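Ticket: Stack policy drops to zero when a second bowl of the same color is on the table
Project: Bridance / manipulation eval
Opened by: Duangjai Srithong
Assigned to: Ettore Pellegrini
Status: Open, workaround in place

Duangjai, first entry

Okay, so I finally got the Bridance checkpoint running on our arm and the single-color runs look great. Really great! Then I switched to the mixed bowl set and it fell apart. The instruction is always "put the green bowl in the orange bowl." With one green bowl it does fine. Add a second one and the arm goes over, hovers between the two, closes on air and times out at 60 seconds. I ran 32 trials like that and got zero stacks, which is so bad it made me suspicious of my own setup.

Things I tried already:
Restarted the policy server (no change)
Re-did the hand-eye calibration (no change, it was fine to begin with)
Swapped the cloth in case it was a contrast thing (nope)
Rolled back to the December checkpoint (same hovering, a bit slower)

Ettore, reply

Zero is weird. If it was only confused about which bowl to take, you'd expect it to pick one at random and still stack it sometimes. Hovering in between smells like averaging to me. Are you running the action head with sampling on, or did the config fall back to the mean? The Opoku wrapper does that quietly if it can't find the sampler block. Check the startup log for "deterministic=True".

Duangjai

Ugh, yes. deterministic=True, right there near the top, and I scrolled past it all week. So it was predicting two good grasps and handing me the midpoint. I copied the sampler block over from the Prasetti config and restarted.
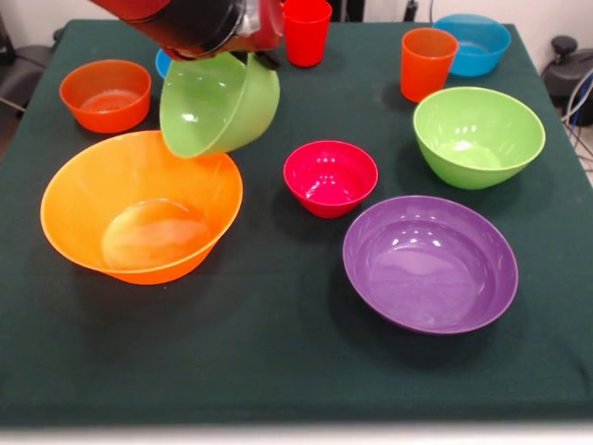 Sampling is on now and the arm commits to a bowl, which makes me very happy. It's still not a clean result, though. On this layout it has one light green bowl in the gripper, tipped on its side right by the rim of the big orange one, while the other green bowl is still sitting upright near the right edge of the table. So the choosing part looks good to me. What I don't love is the tilt. I'd like the bowl level by the time it gets that close to the target, and I can't tell yet if that's the grasp or the wrist motion on the way over (my money's on the wrist).

Ettore

Nice, that's a real step. For the tilt, try shortening the action chunk before you touch anything else. With sampling on, a long chunk locks in whatever wrist angle it drew at the start. Also please log the seed per trial this time, we can't compare anything without it.

Duangjai

Will do. Plan is chunk length cut in half, same layouts, 300 trials split over 2 seeds, and I'll score picking and placing separately so we don't mix the two problems up again. I'll leave the ticket open for the tilt and put the numbers in the Fletotow sheet. Could you add a loud warning to the wrapper for the missing sampler block? I'd rather it just crashed, to be fair.

Ettore

Patch is up for review. It crashes.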